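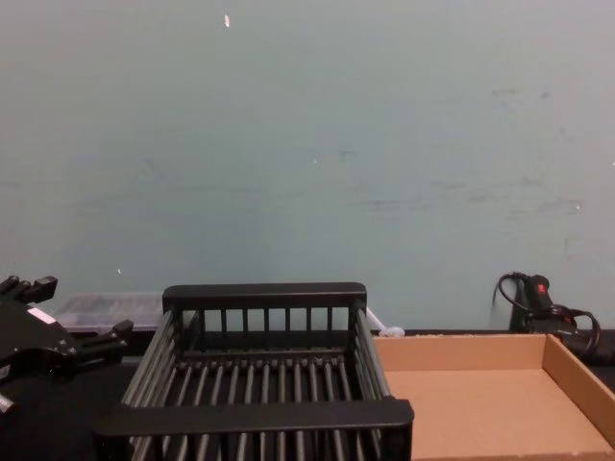
## Fenlow two-finger gripper: notes from Wyn Kemeys

Kemeys runs pick-and-place trials at Festwood and has used the Fenlow kit since December. The slatted basket is her standard target. "Solid walls are easy," she said. "With open bars, the depth reading goes through the gaps."

She logged 2236 cycles, with 155 missed grasps. Most came at the rim, on approach from the side. Firmware 263 changed the approach angle. "I'd buy it again. I'd want a longer cable."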